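Hulberg Cycle Collection
August 2026

1/ The Hulberg Cycle Collection has completed its review of early gearing on bicycles in its care. This thread gives the main findings for members and for visitors who have written to us on the subject.

2/ The review began with a simple matter. On a high-wheel machine, the size of the front wheel sets the distance covered by one turn of the pedals. A rider who wanted more speed needed a larger wheel, and leg length set the limit.

3/ The chain changed this. With a large sprocket at the cranks and a small one at the rear hub, a wheel of ordinary size could travel as far per pedal turn as a much taller one.
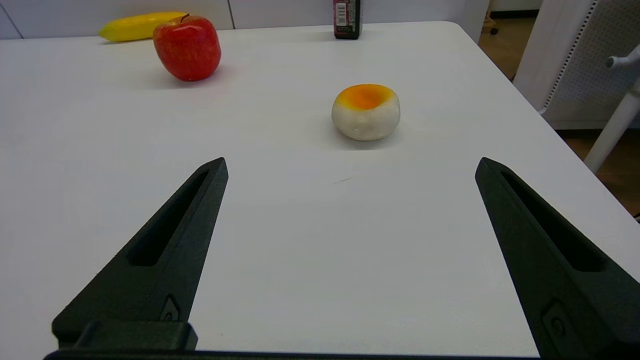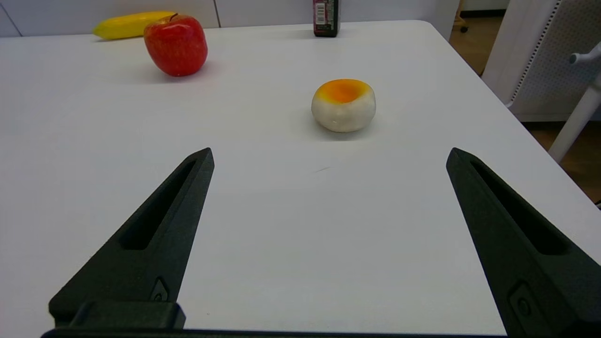
4/ A reader in Kerance has written to us that the chain alone does not explain the change, and that the air-filled tire deserves at least equal credit. Small wheels on solid rubber, the letter says, shook riders so badly that many went back to their tall machines.

5/ The Collection accepts much of this. Small wheels drop further into ruts and holes, and solid tires pass the shock on to the rider. The review was limited to gearing, and its title should have made that plainer. The printed edition will carry a corrected title.

6/ On the measurement of gears: American and British riders still speak of "gear inches." The figure is the diameter of the wheel multiplied by the number of teeth on the front sprocket, then divided by the number of teeth on the rear. It gives the size of the high wheel that would travel the same distance per pedal turn.

7/ The term is therefore a survival from the high-wheel period. Riders who had always bought a machine by wheel size wished to compare the new ones on the same terms, and makers' catalogs obliged them.

8/ The catalog holdings were the main source for the review. The Collection now has 2,349 trade catalogs and price lists, of which 1,534 have been indexed by maker. Indexing of the remainder will continue as staff time allows.

9/ Of the safety bicycles on the main floor, 86 were examined. Sprocket teeth were counted by hand and compared with the maker's printed figures wherever a catalog survived.

10/ In 25 cases the count did not match the catalog. Most of these machines appear to have been given a different rear sprocket at some point in their working lives. Labels will be changed to read "gearing altered" where the evidence supports it — the machines themselves will be left as they are.

11/ A note on chains. Many early machines used block chain, which has solid blocks between the side plates and a longer pitch than modern roller chain. Owners should not try to run roller chain on a block chain sprocket. The teeth are spaced differently, and both parts will wear quickly.

12/ Several members have asked about the Gritonov shaft-drive bicycle. It was not part of this review. The bevel gears are enclosed, and the case has not been opened since the machine entered the Collection. No decision has been made on whether to open it.

13/ The Lai bequest, which includes two hub gears with their original control levers, will be cataloged separately. Requests to view these items cannot be accepted until that work is finished.

14/ The reading room will be closed for the first part of September while shelving is replaced. Written inquiries will be answered during the closure, though replies may be slower than usual.

15/ Members who hold catalogs or sales records for makers in the Kerance district are invited to write to the Collection. Please include the maker's name, the year if known, and the number of pages. Originals should not be mailed without prior agreement.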